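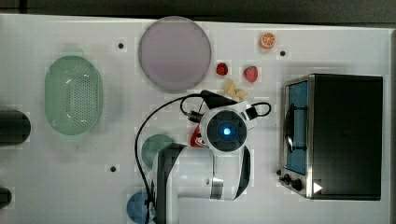 How close may a person stand while the arm is powered?

Outside its full reach, unless the arm is in hold and the person at the table has the stop button in hand. The vendor's word "collaborative" does not change this.

4.2 Before each run

1. Read the last entry in the Tallport log. If the previous operator left a fault open, close it or don't run.

2. Press the stop button and confirm that the arm refuses a move command. A lit indicator proves the indicator works. It is not a stop test.

3. Check the speed limit in the controller. It should read 23 percent. Updates have reset it before, whatever the release notes claim.

4. Move the arm by hand through its widest turn and watch the cable. If it pulls tight or catches on anything, reroute it and start again from step 2.

5. Set out the objects for the task. Keep hands off the table once the arm leaves hold.

CAUTION: Do not plug in any appliance used as a prop. "It's switched off" is not accepted as an answer.

NOTE: The Skindar checklist has a box marked "area safe." Leave it blank and write down what you checked. Eetu Savolainen reviewed the February sheets and found the box ticked on runs where step 2 had been skipped.

4.3 After a stop

1. Leave the arm where it is.

2. Record the fault code. Code 3291 means a joint limit, or so the manual says; we have seen it with no joint near its limit. Report it to Liudmyla Hnatiuk either way.

3. Do not clear the same code twice in one session.

Revised 8 July 2024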